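Wudar Home Simulation Suite – Open Day and Demonstration Unit

The Wudar suite is a software package for rehearsing two-armed household robots in a simulated house before any hardware is booked. It is supplied by Forsyth and runs on a single workstation. The suite was shown at the Postatley open day on 3 May 2019, and the same setup can now be reserved for visits at your own site.

What visitors work with

The demonstration puts the operator behind the robot's own viewpoint. The task is a doorway approach: bring both arms up to an opening between two rooms without touching the walls or the door. Visitors take the controls after a short briefing. Sessions last 19 minutes, with a member of staff at the desk throughout.

The second room is loaded along with the first, so the robot can be driven on through the doorway if time allows. Walls, doors and furniture can be swapped from the Uleo scene library, sold separately.

Included with the demonstration unit

Workstation with the suite installed
Two hand controllers and a desk stand
One furnished house scene
Printed operator guide, 62 pages
Transport case

Booking and price

Day hire is $390, including setup. The full license is $3,188 per seat and covers updates for one year. Hire fees are taken off the license price if you order within the same quarter. Groups larger than one class should book two units – the controllers cannot be shared between sessions. The next open day at Postatley is in November.

Views from the demonstration 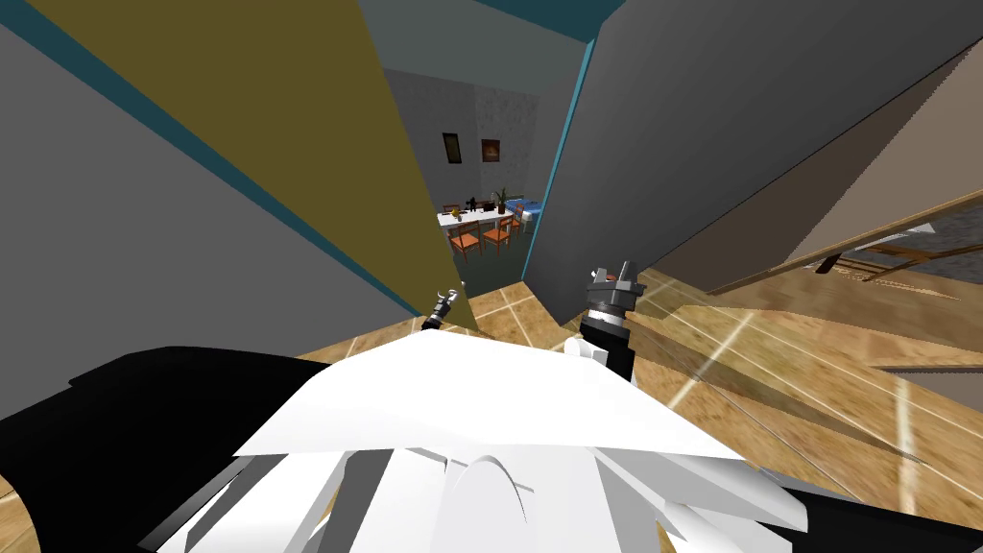
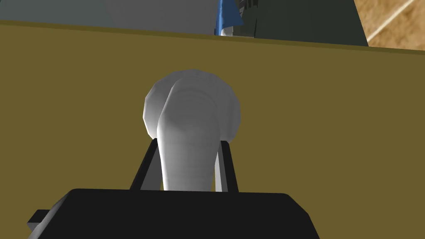
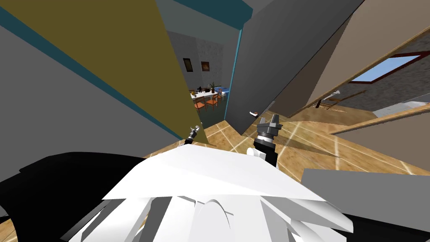
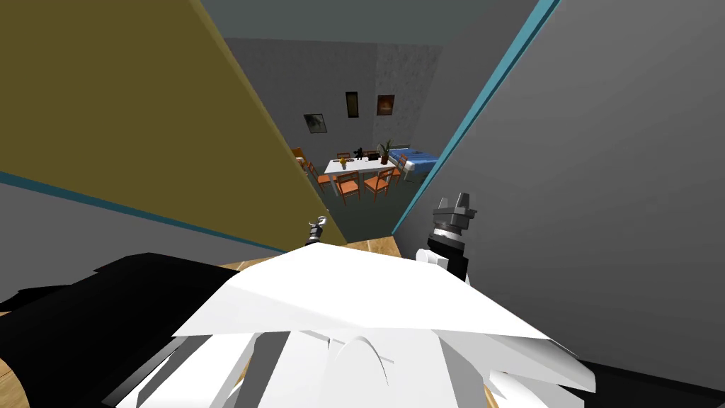 Wudar suite, house scene. The second picture is a close view of a gripper; the other three show both grippers at the opening to the dining area.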